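Inventario de la nave Lozano: techo, luminarias y láminas transparentes

Versión del documento: 1 de junio de 2018
Mantenimiento de la ficha: equipo Bokby
Idioma: español

Qué contiene

Este conjunto reúne 600 fichas de los elementos instalados en el techo de la nave Lozano y de las láminas y paneles de plástico transparente que hay por debajo. Se preparó para tener en un mismo sitio lo que antes estaba repartido entre planos, albaranes y notas de obra. No incluye el suelo, las mesas ni el almacén, que tienen su propio inventario en la carpeta Flultau.

Las fichas se agrupan así:

luminarias: 333
cables y colgantes: 190
conductos y tuberías: 50
láminas y paneles transparentes: 27

Campos de cada ficha

id: código interno, no se reutiliza aunque la pieza se retire
zona: letra de la cuadrícula del plano
tipo: luminaria, cable, conducto, tubería, lámina o panel
forma: redonda, anular, tubo, plana, curva, otra
color: el que se aprecia desde abajo
estado: bueno, revisar, sustituir
notas: texto libre

El campo color se rellena a ojo. En los cables solo se han usado tres valores: naranja, negro y blanco. Si un cable cambia de color en un empalme, se anota el del tramo más largo.

Láminas y paneles

Las láminas tienen el borde recortado en curva y el campo forma lleva siempre el valor «curva». Los paneles son planos. En los dos casos se valora aparte la transparencia, de 0 a 3: 0 es limpio, 1 tiene marcas sueltas, 2 tiene velo general y 3 impide leer una etiqueta situada detrás. Un panel con velo y manchas repartidas por la superficie, pero que deja distinguir los tubos fluorescentes y las luminarias redondas del techo, se anota como 2.

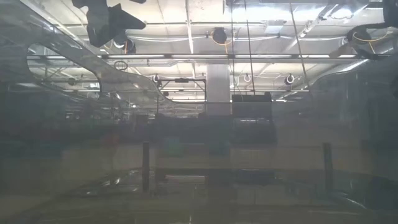
Nulinex escribió que la escala se queda corta en el tramo medio, que en su taller un panel empañado y uno rayado acaban los dos en el 2 y que uno se arregla con un paño y el otro hay que cambiarlo. Pedía un campo separado para las rayas.

El campo se añadió con el nombre «rayado» y admite sí, no o sin comprobar. Las fichas anteriores al cambio llevan «sin comprobar» hasta la próxima revisión. La escala de transparencia no se ha tocado.

Limpieza

Paño de microfibra y agua con jabón neutro. Nada de alcohol ni de limpiacristales con amoniaco. Las láminas curvas se limpian desde el centro hacia el borde, sin tirar del recorte. Después de limpiar hay que volver a valorar la transparencia y cambiar la ficha el mismo día.

Problemas conocidos

Las luminarias anulares de la zona C están duplicadas en algunas exportaciones antiguas. Usar solo el fichero techo_v2.csv.
Hay cables colgantes sin destino identificado. Figuran con la nota «suelto» y no se deben retirar sin consultar el plano eléctrico.
Las alturas del plano original no coinciden con las medidas en obra. Se han dejado fuera.

Uso

El fichero está en UTF-8, separado por punto y coma. Se puede copiar y modificar dentro de Lozano. Para uso fuera de la nave hay que pedirlo al equipo Bokby.

Las correcciones se envían con el id de la ficha y el valor nuevo. En junio se revisan las zonas A y B; las demás siguen pendientes de fecha.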